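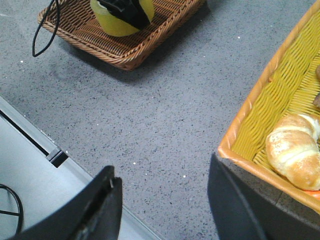 Monitor wedges for the Skulport bandstand, bench notes, December 25, 2025. Quiet day, so I got through more of the stack than planned. The fault we had all last season (buzz on the stage left monitors whenever the lighting desk was up) is in the wedges and not in the bandstand wiring, or at least most of it is. I had the first pair open on the floor by ten. Please leave the thin black cable that hangs in a loop by the corner of the brown wicker basket on the counter where it is. I don't want to find it coiled up with the signal leads.

Wedge A: input socket loose on its plate, one earth tab cracked right through. Replaced the socket, resoldered, ran it at low level for an hour. Clean. Put a sweep through it afterwards and there is a rattle at 48 Hz, which was a grille screw. Tightened it and the rattle went.

Wedge B: same socket, same crack, just not as far gone. Replaced it anyway. The horn on this one is duller than A's by ear. I swapped the horns over and the dullness moved with the part, so it is the driver and not the crossover. Marked it with tape. It will do for the drummer but I wouldn't give it to a singer.

Wedge C: nothing wrong that I can find. It buzzed in August, it doesn't buzz now. Left it on the rack with a label saying so. Whoever takes it out first in April should stand next to it with the lights up before the band arrives.

Wedge D not opened. The corner is split and the back panel screws have rusted in. Needs the impact driver, which is at Polishchuk's with the staging clamps.

Stage box. Delphine Halvorsen had this down as 2 dead channels. I get one dead and one that works if you hold the plug upwards, so we are both right. New sockets for both are in the drawer under the vice. I stopped there because the iron tip is finished and the spares are the wrong size. Ordered more from Casodent.

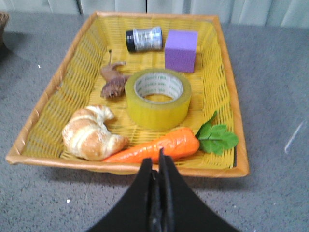
Yellow woven tray with the orange-tan rim. The silver-labelled jar is near the far end.

Long multicore. Checked end to end with the tester, shook it at both ends, no dropouts. It measures 41 metres after the cut last year. From the bandstand to the usual mixing position that leaves enough to go round the back of the seating, but not enough to cross the path by the kiosk. If the council moves the mixing position again we need the extension, and the extension has a bent pin.

Bill for parts. The quote from Casodent for replacing all the wedges came to over 3,000 and I don't think we should spend it this winter. Sockets, screws, one horn driver and a corner repair gets us through the season. I would put the money towards covers. Most of what I took apart today was damaged by damp or by being slid about in the van, and new boxes would go the same way.

Programme. Delphine's draft has Badar opening the series, full band with brass, and the tribute acts following from the second week. Brass wants four mixes at the front. With D out of action and C on trial that is tight. I have asked her whether Badar can bring in-ears for the brass, or share. No reply yet, not expecting one today.

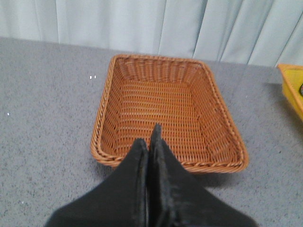
Can the opening night run on the three wedges we have working?
With a smaller band it could, using A and C at the front and B for the drums, but for Badar with brass we would have to hire at least one more or get D finished first.

Left to do on this lot:
Fetch impact driver from Polishchuk, open D.
Stage box sockets once the tips come.
Straighten or replace the pin on the extension, then retest it joined to the long multicore.
Price for a horn driver to match A. Try the breaker's first.
Measure the wedges for covers with the handles on. Last time they were measured without and the covers didn't fit.

Fuses in the bench supply are now the right rating. They weren't before. Old ones thrown away.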